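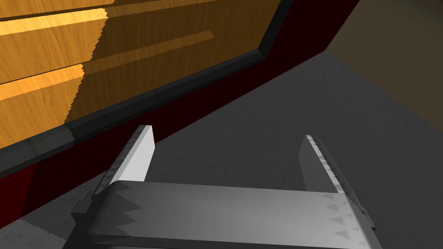

Simulated view from just above and behind the gripper in the Moker cabinet test, with the parallel fingers open beside the base of a wooden cabinet.

PLERNACH PUBLISHES GRIPPER COMPARISON FOR HOUSEHOLD CABINET TASKS

Study tests two finger designs and two controllers in simulation ahead of hardware trials in March

REQUENA – Plernach, a research and testing company for robot handling equipment, today released the results of a simulated comparison of parallel grippers and arm controllers used to open and close household furniture. The comparison was carried out with Moker, the company's simulation environment for indoor tasks, and is the first part of a program that will continue on physical arms at the Requena laboratory.

The study looked at a task that causes frequent difficulty for mobile arms in homes and care settings: approaching a cabinet from a low starting position, taking hold of a narrow bar on its front, and pulling without losing grip or striking the cabinet body. Two sets of fingers were tested on the same two-fingered gripper. The first set was flat and rigid. The second had the same outer shape with a softer contact surface. Each set was run with a standard position controller and with Istinow, Plernach's force-limited controller.

Every combination was tested on 12 cabinet models, with starting positions that varied in height, distance and angle. A run was counted as successful only if the front was opened to the required distance and no part of the gripper pressed against the cabinet above the set force limit.

The soft-surface fingers used with Istinow completed 89 percent of runs, the highest result in the comparison. The rigid fingers with the same controller finished eight percentage points lower. Both finger sets did less well with the position controller, and most of the failed runs in that group were ended by excess contact force during the pull.

"The finger surface matters, but the choice of controller had the larger effect in these tests," said Liya Gebru, director of evaluation at Plernach. "Customers often ask us which gripper they should buy for furniture handling. We would now ask them first how the arm responds when the handle does not move in the direction it expected."

The report also covers camera placement. A camera mounted behind the gripper palm kept both fingers in view throughout the approach, which helped the system correct small errors in alignment. Its weakness was at close range, where the palm and fingers could hide the lower part of the cabinet. A second, fixed camera placed to the side reduced the number of missed grasps for low starting positions and made little difference for the others. Plernach recommends that teams working near floor level consider both views.

Lighting was changed between runs as well. Strong light falling across wood-grain panels produced bright bands and hard shadow edges, and the handle detection software sometimes took these for the edge of a bar. The errors were most common on cabinets with slim horizontal bars close in color to the panel behind them. Training data for the detection software has been extended, and the affected runs are listed separately in the report so that readers can judge the finger and controller results without them.

"Simulation allows us to repeat the same approach under the same conditions and change one part at a time," said Henok Zeleke, who leads development of Moker. "It does not tell us how a fingertip will wear, or how an old hinge will behave. Those questions belong to the hardware phase, and we have kept them out of our conclusions."

The hardware phase will begin in March. It will use the same finger sets, controllers and success criteria, with cabinets selected to match the simulated models in size and handle type. Results that differ from the simulated findings will be published in full, together with any changes made to the contact settings in Moker.

The report, the cabinet models and the run settings are available on request from the Plernach evaluation office. Manufacturers who wish to submit gripper fingers or controllers for the hardware phase should contact the office before testing begins. Submitted equipment must be supplied with mounting drawings and a stated maximum grip force.

About Plernach

Founded in 2007, Plernach provides independent testing of grippers, arms and control software for indoor robots. The company is based in Requena, where it operates a test laboratory and develops the Moker simulation environment and the Istinow controller.

Media contact
Press Office, Plernach, Requena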